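Zesus Plain White Paper Cups

Item no. 3518
Sold by the sleeve or by the case
Page last changed 2018-11-04

I get more mail over these cups than over anything else in the shop, which is funny for a thing you throw away! So I've put everything I know on one page. If you already buy them, skip down to the part on stacking, because that's where most of the questions come from.

They're plain white. No logo, no swirl, no little coffee beans marching around the side. I used to carry a printed one and half of you asked me for the same cup without the printing, so here we are. The rim is rolled, the inside wall is smooth with a matte look to it, and the body tapers down from the mouth so they nest nicely. 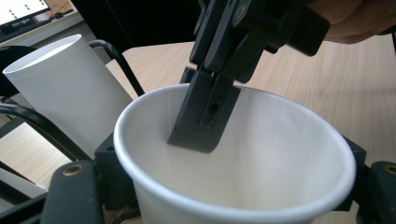
Plain white cup, open, with the rolled rim and smooth inner wall.

A few people have written to ask if the thin line down the inside is a crack. It isn't, it's the seam where the paper overlaps, and every cup in the sleeve has one. If you run a fingernail down it you'll feel a tiny step. I've had cups sit full of coffee on my own desk through a long morning of invoices (longer than I'd like to admit) and the seam held up fine. What I wouldn't do is leave one full overnight. The bottom gets soft and then you have a ring on your table and a bad mood.

For hot drinks, one cup is enough for tea or coffee at normal drinking heat. If you pour straight off the boil, use a second cup on the outside. I do that myself and I don't think of it as cheating. For water, juice or iced tea they're good as they are. I've also sold them for paint water, bead sorting, seedlings, and one school fair where they were all knocked over with beanbags — and then I got a reorder, so that must have gone well.

No lids on this item, sorry. I tried two different lids and neither one snapped on the way I want a lid to snap on. When I find one I like, I'll list it by itself.

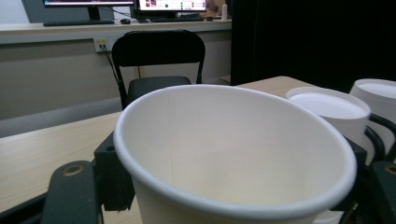 The other thing I should say is that these suit an office better than a big event. For a desk, a meeting table or a break corner they're just right, a cup you grab and refill once or twice and toss at the end of the day. If you're feeding a crowd outdoors, look at the heavier Musport cup on the party page. It costs more and it feels stiffer in the hand, and it won't go sailing off in a breeze quite so easily.

Stacking and holders

Okay, stacking. Keep them rim down. I know a lot of people stand the sleeve up with the mouths on top, and it works, but then dust settles in the first cup and somebody always gets it. With the rims at the bottom the open side is covered and you lift from the narrow end, so your fingers stay off the part people drink from.

I like a holder with a heavy round base and upright rods for this. The rods keep a tall stack from leaning, and you can see when you're running low without picking anything up. The Nolholm holder is the one I stock, and it's listed separately from the cups. If you're going to have a lot of people coming through, get a pair and set them next to each other at one end of the table. People take from both and it goes faster.

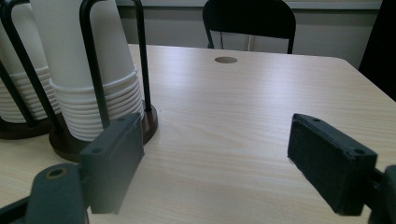 If the cups stick together when you pull one off, give the stack a little twist before you lift. They stick most on damp days, and when a sleeve has been squashed under something heavy in the closet. Don't yank! You'll get a whole clump and then you're peeling them apart with people waiting behind you. I break up a new sleeve with my thumbs first and reload it loosely, it takes no time at all.

Store the spares in the sleeve with the end folded over, somewhere dry. Under the sink is not dry, even if it looks dry.

Ordering

Full cases go out from the Subramaniam warehouse and single sleeves go out from me, so if you order both they'll come in separate boxes, maybe on different days. There are 109 sleeves on my shelf right now. More are due later in November.

Sleeves can come back if they're unopened. If yours arrives crushed, send me a photo of the box before you throw it out and I'll ship another one.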